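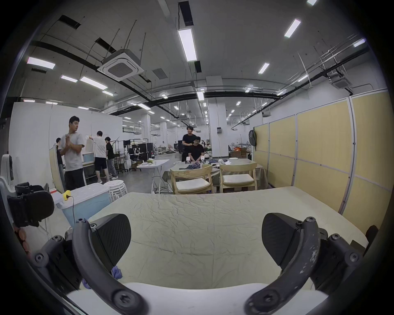
Page 1 of 2

About us

Privside is a small test house for grippers, robot arms, cameras and controllers. Companies send us equipment they are thinking of buying, or equipment they built and want somebody outside to try, and we use it for ordinary handling jobs until we can write down how it behaves. Then we send a report. We do not sell hardware and we do not take commission from the people who do.

How we began

The company was started by Arif Howlader, who worked before in a packing plant where three different grippers were bought in one year and two of them stayed in the cupboard. He had the opinion that the plant could have learned the same thing in one week with a borrowed unit and a table. The first customer was Lanley, a maker of folding machines for laundries, and they asked us a simple question: which finger pad can pick up one layer of cotton and leave the second layer where it is? We needed much longer than we promised to answer it. Lanley was patient with us and is still a customer today.

Today we are 11 people. Four of us do the handling tests, two take care of cameras and calibration, and the others share the controllers, the reports and the office.

What we test

Grippers are the largest part of our work. We test two-finger grippers, both mounted on an arm and in the hand-held form, where a person carries the gripper and does the task with it. We like the hand-held form for the first days of a project. The black fingers with the textured pads, which we use very often for cloth, can be tried by hand in one afternoon on many fabrics, and only after this we decide if it is worth the time to mount them on an arm. Cloth is a difficult material. It wrinkles, it slides, and the pad that holds a thick towel well can pull a thread from a thin shirt.

For arms, we look at reach, repeatability with a load, noise, and how the arm behaves when it is stopped in the middle of a movement. We also write down how long it takes a new person to make the arm do a first useful task. Customers told us that this number is the one they read first.

For cameras, we compare the position on the wrist with the position above the table. A wrist camera sees the object very well until the fingers close and cover it. Our hall has many ceiling lights, and we can switch them by rows, so each camera is tested under strong light, weak light and light from one side only.

For controllers, we measure the delay between command and movement, and we read the manual from the first page to the last. If the manual is wrong, we say so in the report, with the page.

How a test goes

A normal comparison takes 2000 grasps for each gripper. For finger pads we go to 4000, as we saw in several projects that the surface starts to change only in the second half. The last long run for Lanley was stopped at 1763 grasps when a screw in the finger mount became loose. We did not repeat the run in silence. The report gives the number, the screw and the torque we used when we tightened it again.

We have three rules which do not change:

The same operators try all the products in a comparison, in mixed order.
The maker of a product can visit the test but cannot touch the settings after the start.
Every failed grasp stays in the table of results, also the ones which are our own mistake.

The test hall

We work in one long open hall with a concrete ceiling. Partitions separate some of the places, and the tables and chairs are moved often, according to the project. Table covers are part of the test plan. A soft cover lets the finger tips go a little lower than the object, and a hard table does not, so we ask every customer which one is closer to their real work place.

Customers we work with

Besides Lanley we work with Kusarer, who builds sorting cells for returned clothes, and with Costache, who makes controllers for small arms. For Kusarer we finished in February a comparison of five pad materials. The textured pad was the best on knitted fabric and only the third on nylon, and Kusarer now uses two kinds of pads in their cell. With Costache the work continues, and almost half of our controller tests this year are for them.

Visit or send equipment

You can send us your equipment with its power supply, cables and the manual in English. Please include spare pads if you have them. If you would like to be present at the first day of the test, write it in your request and we will propose a date. Small companies and university groups can ask for the short test, two days, with a report of a few pages.

Last updated 2022-03-15

Next page: Our reports and prices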